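I went through three shop-bought pumps of hand soap a month before I started making my own refills from bar soap. It's cheap, it's easy, and it uses up all those sad little slivers by the sink!
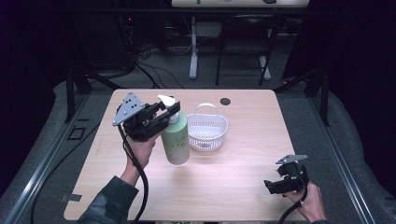
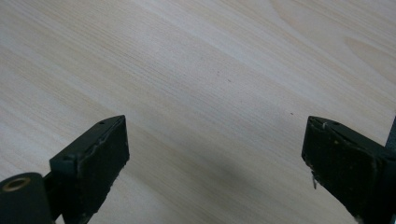
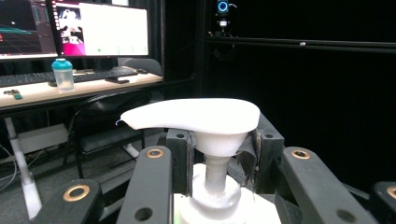 *Words and photos: Nelta*

## What you need

- 100 grams of plain bar soap (slivers are fine)
- 1,244 ml of water, plus a splash for thinning
- A big pot, a grater and a whisk
- A funnel
- A clean pump bottle, and a jar for the extra

Yes, 1,244 is a silly number. It's what my old Kotian jug holds when I fill it to the brim, and the recipe works, so I've never touched it.

## Making the soap

1. Grate the soap on the fine side. If it's soft and sticks to everything, leave it unwrapped overnight and try again in the morning.
2. Warm the water in the pot until it steams (don't let it boil, or you'll get a mountain of foam).
3. Tip in the soap and stir slowly for 20 minutes on low heat. Go easy with the whisk for now.
4. Turn off the heat, put a lid on and go to bed. It'll look like milky water and you'll think you've ruined it. Leave it alone.
5. Next day, whisk it well. If it has set like pudding, add warm water a spoonful at a time until it pours.

I use a Hedard olive oil bar, and it comes out a bit stringy. The Fevevero ones make a smoother gel but cost more, so those are for when my sister-in-law visits.

## Filling the bottle

Rinse the old bottle with hot water and pump some of it through the tube too, because dried soap loves to hide in there. Pour the new soap in through the funnel and stop a couple of inches below the neck, otherwise it all comes up over the top when you push the pump back in (ask me about my bathroom floor).

If the pump gets stiff after a week or two, take it out and stand it in a mug of hot water, then give it a few good presses. Still stiff? Thin the soap a little more and shake.

I keep the spare jar under the sink and try to use it up within a month. If it smells off or changes color, throw it out and make a new batch.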